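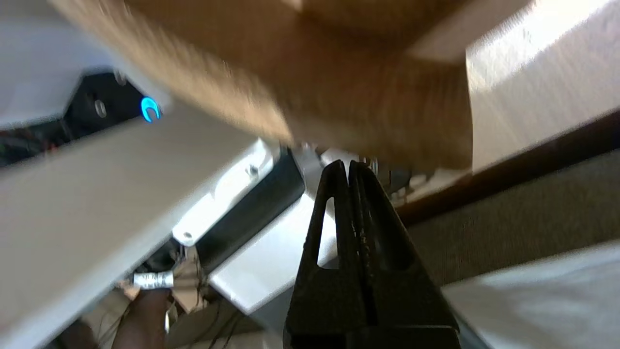 *Browns and creams in bright light, Worow, July*

# About us

Hello! I'm Ryan Nuttall and I run Worow, a small knitting and yarn school at 124 Ellwood Road. We teach people to knit, to spin and (if they've got the patience, and most people have more than they think) to dye their own wool. We also sell yarn, mostly to our own students, who get through an alarming amount of it.

I get asked where the name comes from at least once a course. It's "wool row", squashed together by my nephew when he was small and couldn't be bothered with the Ls. I'd already had a sign painted with something far more sensible on it. The sensible sign is now a shelf in the dye room.

## How it started

I learned to knit from Dorothy Bramwell in 2000, when I was between jobs and she was looking for someone to carry boxes for her. She had a yarn stall on the market then and a temper about people who squeezed the skeins. I carried boxes for a couple of months before she handed me a pair of needles and some horrible lime green acrylic and told me to make a square. It was not a square. She made me pull it back and do it again, and then again, and by the end of that winter I had a scarf that was wider at one end than the other and I loved it so much I wore it until the moths got in.

When Dorothy gave up the stall she asked whether I'd like the stock, and I said yes before I'd thought about where I'd put it. For a good long while it lived in my spare room, on top of the wardrobe, under the bed and in the bath (I had a shower as well, before you worry). I started teaching a few people round the kitchen table so that some of it would get used up. They brought friends, the friends brought a spinning wheel, and that was really the end of the kitchen.

Dorothy still comes in to teach the sock course. If you've booked on that one, bring your own scissors and don't squeeze anything.

## The building

We're in the old Ellwood reading room, which went up in 1909 and has the date over the door. It's got tall windows on the street side, so the daylight is lovely for matching colours, and a stove at the back that we're very fond of from October onwards. The floor slopes. If you drop a ball of yarn by the front door it'll find its way to the stove eventually, so just go and wait for it there.

There are two rooms for teaching. The front one is for knitting and crochet, and it's where the shop shelves are, so it can get a bit busy when someone wanders in off the street in the middle of a lesson. The back one is for spinning. Dyeing happens in the lean-to behind that, where we can make a mess, and it has its own sink and its own kettle. Please don't use the dye kettle for tea! It's the one with the red tape round the handle.

You'll find us up three steps from the pavement, but there's a level way in through the side gate if you ring ahead and we'll come and open it up. Parking is a bit of a scramble in the morning and much easier after lunch.

## What we teach

The beginners' course is the one I'd point most people to. You'll learn to cast on, knit, purl and cast off, and you'll go home with a hat, or something close to a hat. We use thick pale wool for it because you can see what your stitches are doing. I know everyone wants to start with the dark navy and I'm sorry, but you can have the navy later.

After that it's up to you. Some of our students stay on for jumpers, some go straight over to the spinning wheels and never look at a needle again, and quite a few just keep coming back to the drop-in evening because they like the company and the biscuits. The drop-in starts at seven and you don't need to book. Bring whatever you're stuck on. I've unpicked a christening shawl on that table with four people holding a corner each, and it was one of the best evenings we've had.

We do a children's club in the school holidays too. It's finger knitting for the little ones and proper needles from eight upwards. Grown-ups are welcome to stay, though be warned that you'll be given something to wind.

## The yarn

Most of what we sell comes under two names, and both of them are ours. **Wallora** is a soft, bouncy double knit that we dye in small lots, so if you're making anything bigger than a cushion do buy it all in one go. I've had people come back for one last ball half a year later and we've never quite managed to match it. **Stokska** is the rougher one. It's left in its sheepy colours, the fawns and oatmeals and that deep peaty brown, and it smells of lanolin when you wash it, which I adore and my partner doesn't. It makes wonderful work jumpers and dreadful scarves.

Dorothy thinks I should stock more four-ply. I think four-ply is for people with better eyesight than mine. We've been having that conversation since the market stall and I don't expect either of us will win it.

If you've got fleece of your own, do get in touch before you bring it over. We love seeing it, but we've got only so much room for sacks, and it needs to be dry and fairly clean of, well, what sheep leave on it.

## A few things people ask

**Do I need to bring anything?** For the beginners' course, no, we've got needles to lend and the wool is in the price. For everything else there'll be a list when you book.

**I'm left-handed. Is that a problem?** Not at all, so am I.

**Can you finish something my gran started?** Very often, yes, and we love doing it. Bring the pattern if it still exists, and bring every last scrap of the yarn, even the bits that look too short to be any use.

**Do you mend?** We do darning and small holes. Moth damage depends on how hungry the moths were. Put it in the freezer in a bag first, please, before it comes anywhere near the shelves.

## Come and say hello

The shop opens at ten and I'm usually in a bit before that lighting the stove or looking for my glasses. You don't have to buy anything or sign up to anything — have a look round, feel the Stokska (gently, if Dorothy's in), and if there's a class on, pull up a chair and watch for a while. New course dates go up on the board by the door first and on this site as soon as I remember, so if you're keen, it's worth giving us a ring.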